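Ticket 928 — Flanuris, posto de aquecimento da copa
Aberto por: Cremilda Dantas (Trastel, serviço de copa)
Atribuído a: Abenezer Kassa (Derkach, apoio técnico)
Aberto em: 21/6/24
Prioridade: normal (eu tinha posto urgente, mudaram-me)
Estado: resolvido, com um ponto pendente

Descrição do problema

Olá Abenezer, cá estou eu outra vez! Então é assim: a tarefa "tigela para o prato" no simulador continua a dar-me erro de tempo esgotado aos 60 segundos, mesmo quando a tigela já está onde devia estar. O programa não assume que acabou, fica à espera não sei de quê e depois marca tudo a vermelho. E o relatório que segue para a direção em Ostemitz sai com "falhou" escrito em letras enormes, e lá tenho eu de telefonar a explicar.

Já fiz o que vem no manual: fechei e voltei a abrir, limpei a cache, carreguei outra vez a cena de origem. Na primeira tentativa depois disso correu bem e eu fiquei toda contente, mas na seguinte voltou ao mesmo. Deixei a tarefa a repetir durante o meu turno e ficaram registadas 103 repetições, das quais seis com o erro. Sei que parece pouco, mas ao almoço seis tigelas paradas são seis pessoas de pé à minha frente a olhar para o relógio.

Primeira resposta do apoio

O Abenezer respondeu depressa (obrigada!) e pediu-me três coisas: a versão do Flanuris, o ficheiro de registo e que eu lhe dissesse em que momento é que a contagem começa. A versão está no rodapé do relatório e o registo seguiu em anexo. Quanto ao momento, tive de ir ver com calma, porque no meu ecrã a contagem aparece num canto e eu estava a olhar para as mãos. 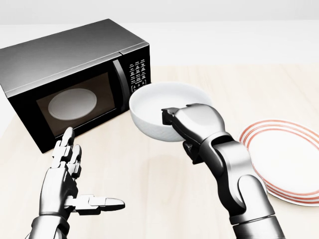
A contagem arranca assim que a tigela deixa de tocar na mesa, pelo menos é isso que me diz o registo. O que eu não percebo é a história do "desvio de inclinação", que aparece a amarelo logo a seguir. Na minha copa, com a mão cheia de pressa, toda a gente inclina uma tigela e não se entorna nada, a gente compensa com o pulso sem pensar. No simulador a mão direita leva-a no ar um bocadinho tombada, com a esquerda aberta ali diante do micro-ondas, e isso já chega para o aviso. Pergunto: este aviso conta para o erro final ou é só para informação? É que se conta, temos de falar do limite, porque uma tigela vazia e uma tigela de sopa não são a mesma conversa.

Resposta dele: é só para informação. Não interrompe a tarefa e não entra no resultado. Risquei esta hipótese da minha lista.

O que experimentei a seguir

Tentei aumentar o tempo limite. Pus o dobro e o erro passou a aparecer ao fim do dobro, o que já me disse qualquer coisa: o tempo não era o problema, a tarefa é que não se dava por terminada.

Depois experimentei repor as posições iniciais antes de cada repetição, com o botão "Reiniciar posto". A Derkach tinha-me dito que isto era automático. Não é! Ou melhor, é para os braços, mas para a loiça só se estiver marcada uma opção que fica escondida no segundo separador. Marquei-a. Melhorou, mas não resolveu. Convém pôr isso no manual, se faz favor, que o meu colega do turno da tarde também andou perdido.

Fiquei com o posto assim para a sessão em conjunto: a tigela perto do micro-ondas, o prato das riscas mais para a direita e as duas mãos levantadas, com a mesa livre entre elas.

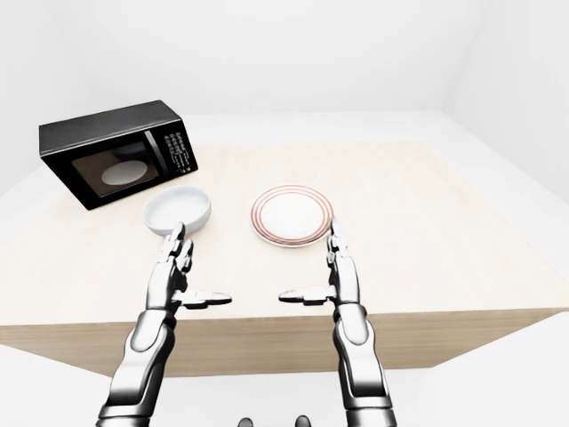 Sessão remota com o Abenezer

Ele ligou-se ao meu computador e fomos passo a passo. Eu ia comentando em voz alta — coitado, ouviu também a encomenda do pão e uma discussão sobre guardanapos — e ele ia vendo os números. Ao fim de cerca de uma hora apareceu a causa. O Flanuris compara o centro da tigela com o centro do prato, e a folga que vinha de fábrica era tão apertada que bastava a tigela assentar um nada para o lado para a tarefa ficar pendurada. Para mim, tigela em cima do prato é tigela em cima do prato. Alguém a leva para a mesa e come.

Foi aqui que tivemos a conversa mais útil de todas. O Abenezer perguntou-me quanto é que uma tigela podia estar fora do centro sem me incomodar, e eu percebi que nunca ninguém me tinha feito essa pergunta, nem para as pessoas. Eu olho e sei. A nova da copa, quando entrou, aprendeu a olhar para mim, fazia, e eu dizia "chega-a mais para cá". Agora tenho de escrever isso num campo com casas decimais! Fui buscar um prato e uma tigela nossos, medimos com a régua do escritório e combinámos um valor: desde que o pé da tigela fique todo dentro da parte lisa do prato, está aceite.
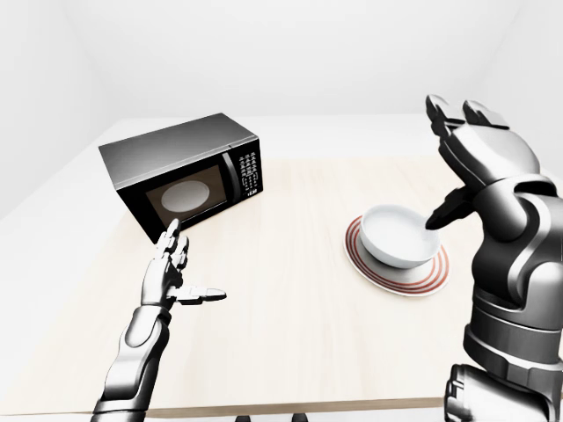

Com a folga nova guardada no perfil da Trastel, voltámos a correr a tarefa do princípio. O erro de tempo esgotado não voltou a aparecer, nem na sessão nem no meu turno seguinte, em que deixei aquilo a repetir enquanto fazia as escalas de julho. O relatório já sai com "concluída".

Como ficou configurado

Tempo limite: 60 segundos, como estava de origem.
Reiniciar posto: com a opção da loiça marcada, segundo separador.
Folga entre tigela e prato: valor medido na copa, guardado no perfil da Trastel.
Aviso de inclinação: ligado, só informativo.

Se alguém do turno da tarde repuser o perfil de origem sem querer, o erro volta. Deixei um papel colado no monitor.

Ponto pendente

Falta a parte que não é do simulador, mas que escrevo na mesma porque me pediram para juntar tudo no ticket. As colegas querem saber quem responde quando o posto a sério parar a meio do almoço. Neste momento o procedimento diz "contactar o operador", e o operador, pelos vistos, sou eu, que também estou na caixa. Não me importo de aprender, até tenho gostado disto (mais do que confesso lá em casa), mas ou sou operadora ou estou a fazer trocos. A coordenação ficou de rever as escalas e de me dizer quantas horas por semana contam para isto.

Também ficou por decidir se as colegas podem mexer na folga ou se só a Derkach pode. Eu voto por podermos, com registo de quem mudou. Se trocarmos de pratos no inverno, não quero abrir um ticket por causa de um prato.

Comentário de fecho — Abenezer Kassa

Causa confirmada: folga de posição demasiado apertada no perfil de origem. Corrigido no perfil do cliente. Pedido de alteração do manual registado (opção de reinício da loiça). Permissões de edição da folga passadas à equipa de produto, respondo aqui quando souber.

Última nota — Cremilda

Obrigada, Abenezer! Deixa o ticket aberto até haver resposta das permissões, por favor, que se fecha depois não o encontro.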